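Vatoven Portable Water Filter
Section 4: Setting Up the Filter Away From a Mains Supply

Read this section in full before connecting the pump. The instructions apply to the Vatoven filter when used with the Flendmont hand pump or the Stellmont hose kit. For indoor installation, see Section 3.

4.1 Before you begin

The filter must stand upright on firm, level ground. Soft or loose soil may allow the legs to sink during pumping, which strains the inlet joint. Where the ground is dry and dusty, keep the caps on all hose ends until the moment of connection. Dust inside the clean water hose cannot be removed by the filter.
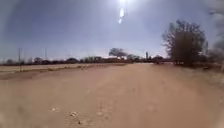

Check that the following items are present:

Filter body with legs attached
Inlet hose (gray collar) and strainer
Outlet hose (blue collar)
Hand pump
Cleaning brush and spare sealing ring

If the sealing ring is cracked or flattened, replace it before use. Do not apply grease or oil to the ring.

4.2 Connecting the hoses

1. Unfold the three legs until each one locks.
2. Remove the gray cap and push the inlet hose onto the lower port. Turn the collar clockwise until it stops.
3. Attach the strainer to the free end of the inlet hose.
4. Fit the pump between the inlet hose and the filter body if you are using the Flendmont pump. The arrow on the pump must point toward the filter.
5. Remove the blue cap and connect the outlet hose to the upper port. Hand-tighten only.

CAUTION: Never connect the inlet hose to the upper port. If this happens, discard the cartridge and wash the filter body as described in Section 6.

4.3 First flush

A new cartridge contains fine carbon dust and must be flushed before the water is used for drinking.

1. Lower the strainer into the water source. Keep it clear of the bottom so that it does not draw in mud.
2. Pump slowly for 15 full strokes and wait for water to appear at the outlet.
3. Continue pumping until the water runs clear. Discard all of this water.
4. Check each joint for drips. Tighten the collars by hand if required.

Note: The first water may be gray. This is normal and does not indicate a fault.

4.4 Use in hot or exposed places

Keep the filter body and both hoses in the shade whenever possible. Strong sunlight hardens the hoses and encourages growth in any water left standing inside them. A light-colored cloth may be placed over the filter, provided that the air vent remains open.
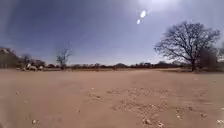

Drain the filter if it will stand idle overnight. Store filtered water in a clean, closed container, and do not top up old water with new.

4.5 Cartridge life

The Miranda cartridge is rated for 3,000 liters of clear water. Cloudy water will shorten this period. Brush the outer surface of the cartridge after every 100 liters, or sooner if the pump becomes hard to operate. Record the date of fitting on the label inside the lid.

WARNING: The filter does not remove salt, fuel or farm chemicals. Do not draw water from a source that may contain them.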